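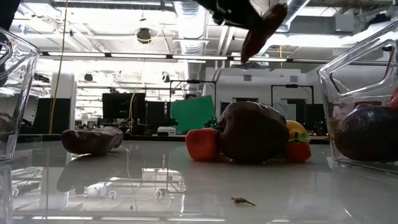 The Bevholm table has been in our kitchen since April, and I have used it for nearly every meal. I bought the glossy white top after reading Mireille Harb's piece on small kitchens, and paid 100 extra for it over the matt. It is a very shiny surface. A sweet potato laid on white gloss like this gets a dark reflection right under it, and the ceiling lights show up as pale streaks. I like that in the evening and less so at breakfast.

Assembly took me two goes. The leaflet lists 17 bolts and my box had 15, so I rang Zein, the shop, and the missing ones came in the post four days later. The legs are solid and don't wobble on our tiles.

Cleaning is easy enough. Beetroot came off with a damp cloth, turmeric did not — there is still a faint yellow ring near one corner. Fine scratches show if you catch them side on. Use a board.

I also looked at the Prumar, which is 13 cm shorter and has a drawer. If you need the drawer, get that one. Otherwise I would buy the Bevholm again, in matt.

Four stars out of five.
Posted January 12, 2010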